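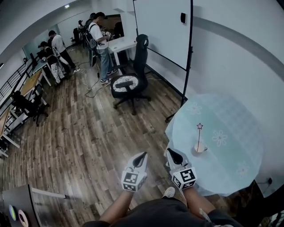 Sep 6, 2023

Hanging day two for the Stullavura show. Onni in at opening, me from ten. Writing this up now so the October changeover doesn't start from zero again.

East wall is up. We set the center line at 58 inches, same as the spring show, then dropped it to 57 for the small works on paper, which looked too high next to the bench. Checked from the doorway and from the far corner. The two big Caron canvases went up first and everything else was spaced off them. The gap between them is 44 inches and I would leave it there. We tried it tighter and the left one swallowed the right one.

Hardware: D-rings on everything except the Zernier pieces, which came with sawtooth hangers again. Swapped them out on the workbench. Old hangers are in a labeled bag inside the crate lid so they can go back with the work. One frame has a split at the lower miter, old by the look of it, with dust down in the crack. Photographed it, noted it on the incoming condition sheet, and emailed the lender before touching anything. No answer yet. It stays face up on the padded table until we hear.

Wall: the patch from the last show by the fire door is still showing. Onni sanded it and put on a second coat with the small roller. The can on the shelf marked "gallery white" is not the gallery white. It is the office white and it dries yellow. I have written OFFICE on the lid. The right can is the dented one, lower shelf, and it is a third full. Need another gallon before October.

Lights: replaced two lamps on track B. The dimmer hums under half, so we kept it above that and turned a few heads away to bring the level down on the drawings. Meter reads 5 foot-candles at the left end of the row and 7 at the right, which is too much for that paper. Took one head off the track and got 5 all the way along. The spare head is in the drawer with the gels.

Plinths: the tall one rocks. Shimmed it with mat board for now. It needs a proper foot on the back corner – Colton Bélanger said he would cut one if somebody leaves him the measurement. I left it taped to the bandsaw.

Labels: first batch printed with the Ruria title misspelled, my fault, I typed it from the old checklist. Reprinted on the heavier stock. Mounted on foam board, cut with a new blade, edges fine. Placed to the right of each work, top edge at 50 inches. The long text panel still has to come back from proofreading.

Handout: ordered 500. Last time we ordered 900 and there is still a box of them under the stairs, so 500 is plenty.

Still to do:
West wall, small works, start from the window end
Text panel
Vacuum the crates before they go down to storage
Second pair of nitrile gloves, size large, we are out
Put the long level back in the tool cart (it was in the kitchen)
Lender reply on the frame

Onni's note on the video piece: the player does not restart by itself after a power cut. Switch off at the wall, count to ten, switch on, then press play on the remote. Remote is on the hook behind the desk. He wants this on a card at the desk too, so I will type one up tomorrow.

Left at 6:40, alarm set.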